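Norulance textile bench, notebook, June

Wash test, continued. Picked up at 7:40 a.m. with the kettle on and the conductivity meter sulking.

Where we left off

Batch 27 was meant to settle whether the Brindton well water is what turns our wool swatches stiff. It settled that I can't label jars. Two were marked "B, rinsed" and both were in my handwriting, so there goes the option of blaming Joni.

Redid the lot. Same undyed merino from Farías, same soap, same basin. Cut 58 swatches, soaked them at room temperature, pressed them between towels, dried flat on the mesh racks. Half in well water, half in the deionized stuff that costs us more than coffee.

Readings

Hardness on the well sample came out at 161 mg/L as calcium carbonate. Not dramatic. I have had worse out of hotel showers. Deionized read as good as zero, and I wrote "zero" on the sheet and then felt bad and wrote "below detection."

Bend test: the well water swatches droop less over the bar, so stiffer, as suspected. The spread is ugly though. Four of them drooped like the deionized ones. All four came from the same end of the cloth, where the knit is slacker. So gauge matters at least as much as water, and I should have cut across the width from the start. Joni Honkanen said this in the spring. It is in this notebook, in Joni's writing, underlined.

Vinegar rinse

Tried the folk remedy on six spares. A spoonful of white vinegar in the last rinse. Softer to the hand, yes – but I knew which ones they were, and my hand is not an instrument. Needs somebody who hasn't been told. The room smells like a salad.

Also tried the Senen conditioner, sample 3168. It does soften the wool. It also leaves a film that grabbed lint off my sleeve from what seemed like across the room. Not repeating until I've read the sheet that came with it, which is under something.

Drying and folding

Flat drying still wins for shape. Anything hung from the bar grew at the bottom edge. Collars are the awkward part in whole garments: ribbing is thick, holds water longest, and creases if you fold across it while it's damp. Fold the body first, leave the collar open at the top.
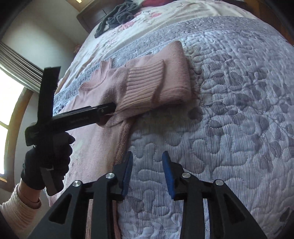
To do

Recut across the width, all from one cloth.
Blind hand test on the vinegar set. Joni to hold the key, not me.
Find the Senen sheet. Check under the racks.
New jar labels, printed.
Ask Farías whether the slack end is normal or whether we got the end of a cone.
Order more deionized. Act surprised at the price.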